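Is the Marus two-arm kit worth it for table tidying?

Asked on Tuesday in Kits and Benches

I'm looking at the Marus kit from Stekmont, the one with two small arms on a shared rail. We want it for folding small cloths and putting pens away. Is it usable out of the box, and does the support plan get you anything? The Auer kit costs less but comes with one arm.

Answer 1 (accepted)

We've run a Marus for nearly 15 months. Setup took two days, most of it calibration. The support plan got us one replacement wrist motor, shipped quickly. I'd skip it the second year.

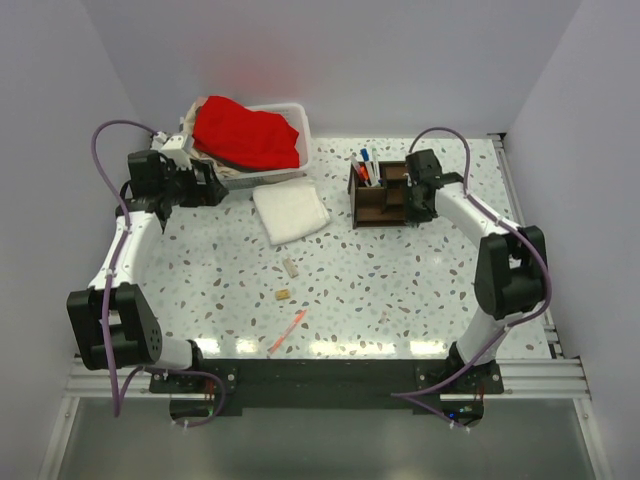 Small cloths are fine once you have enough demos recorded. Pens are harder. Start with a layout you can repeat — a folded towel in the middle, the organizer off to the right, a few pieces near the front — and change one thing at a time. Tie the cables along the forearm and leave a tall loop at the wrist, or they pull at full reach. Glare on a shiny top cost us some grasps too, so dim the lights.

Answer 2

Auer is ok if you only do pens. Folding with one arm is slow.

Answer 3

Check your firmware first. Ours came from Brivberg with an old version and threw error 202 until we updated.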